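Proyecto Pirville: recogida de demostraciones para una tarea de limpieza
Informe de avance del grupo de prácticas, agosto

Cuando propusimos enseñar a un robot a limpiar un lavabo, nuestro tutor, Alcides Urrego, nos preguntó si sabíamos dónde nos metíamos. No lo sabíamos, ¡y menos mal! Ha sido la parte más divertida del curso.

La idea es sencilla de contar: una persona maneja el brazo a distancia, el sistema registra lo que ven las cámaras y lo que hacen las articulaciones, y con esos episodios entrenamos después una política por imitación. Lo difícil es que los ejemplos sean buenos. En la primera tanda guardamos 42 episodios y, al revisarlos, descartamos siete. En cuatro el operador dudaba demasiado antes de acercar el paño, y en los otros tres la pinza lo soltaba a mitad de la pasada.

La tela nos ha dado más guerra que ninguna otra cosa. Un vaso tiene siempre la misma forma; un paño se arruga de otra manera cada vez que lo agarras, y lo que asoma de la pinza cambia por completo el contacto con la superficie. 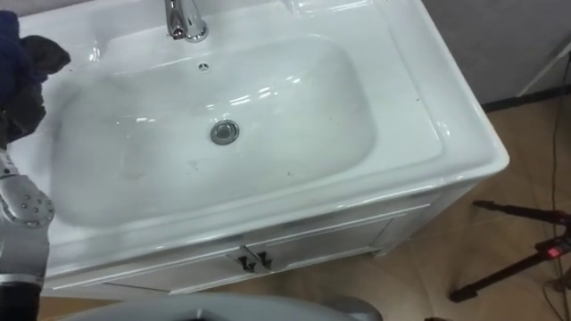 También hemos aprendido a desconfiar de los brillos. La cerámica blanca devuelve la luz del techo en franjas largas, y el primer modelo de prueba parecía empeñado en perseguirlas (nos reímos mucho, pero perdimos una tarde entera). Desde entonces variamos la iluminación entre tandas y anotamos cada cambio en la hoja de sesión.

El protocolo que usamos ahora es este. El operador coloca el brazo en la posición inicial, espera la señal del compañero que lleva el registro y hace una sola pasada, del borde al desagüe. Si se equivoca, no corrige sobre la marcha: cierra el episodio, lo marca y vuelve a empezar. Nos turnamos cada cinco episodios, porque el cansancio se nota muchísimo en las trayectorias —lo vimos clarísimo en las curvas de velocidad—.

Para la próxima entrega queremos incluir paños de otros tamaños y comparar dos formas de etiquetar el final de la tarea. Los episodios válidos ya están subidos a la carpeta del grupo, junto con las hojas de sesión.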